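Butcher block

Butcher block is a worktop made by gluing strips of wood side by side, and I've been a bit daft about it ever since I bought my first one in Wekthorpe. It began with butchers, who wanted a thick surface they could chop on all day. Most of us now just put our toast on it!

Butcher-block tabletops, with a snack packet on one and a jar of bagel and sesame seasoning on the other.
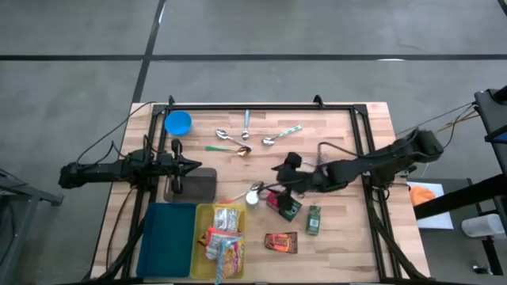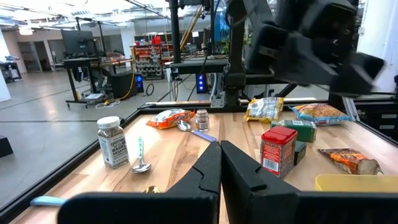 There are two main sorts. Edge grain shows the long sides of the strips and costs less (mine was 79 pounds, offcut price). End grain shows the cut ends, looks like a chessboard and is kinder to knives, but it drinks oil like mad.

My friend Pavithra Subramaniam oils hers every May. I do mine when it looks thirsty. Use a food-safe oil, wipe off the extra and leave it overnight. Scorch marks usually sand out, though black rings round the sink are a pain to shift.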